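Unit 4: Good Practice for Bin-Picking Cells
Course notes, Drita Babić

4.1 Scope

These notes cover cells in which one arm picks loose parts from a fixed open bin. They apply to the lab exercises and to the Borkow assignment. Site rules take precedence wherever they are stricter.

4.2 Fixing the bin

The bin is part of the calibrated cell. If it shifts, every taught point inside it is wrong. Clamp it at two or more points and check each clamp by hand before power is applied to the drives. Clamp handles count as obstacles and must be entered in the collision model at their closed position. Students often model the bin and forget the handles.

Wall height sets the usable tilt of the wrist. Parts lying against a wall or in a corner need their own approach angle, and a planner that only allows vertical approaches will leave them behind. Record these as unreachable - do not log them as failed grasps.

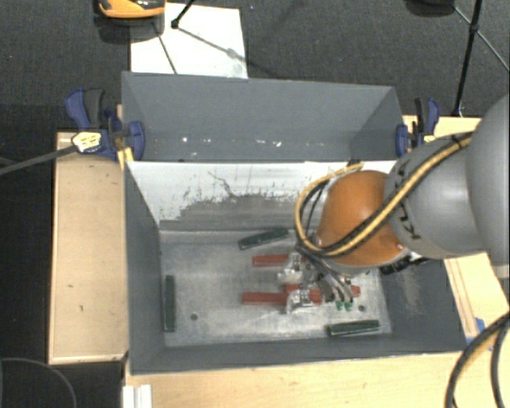
4.3 Cables on the wrist

Cables that run outside the arm need enough slack for the full range of the last joints, and no more. Move each wrist joint to both limits at reduced speed and watch the loop. It must not catch on the bin rim or pass between the fingers. Repeat the check after any tool change.

4.4 Speed

With the guard open, the tool center point stays at or below 200 mm/s in this course. The limit is set in the safety controller. A limit written only in the user program does not meet the rule.

4.5 Contact with walls and floor

Set a force threshold for each tool. Stop on contact, retract along the approach line, and write the event to the log. Inspect the fingertips after any unplanned contact.

4.6 Records

A test run is 200 attempts. Log the part type, approach angle, result and stop cause for each one. In the Lavelus data set used for Exercise 4, 148 attempts ended in a valid pick. Report the remainder by cause, using the codes in the Plurnano template.

Reading for next unit: Sheikh handout, sections on guarding and reset.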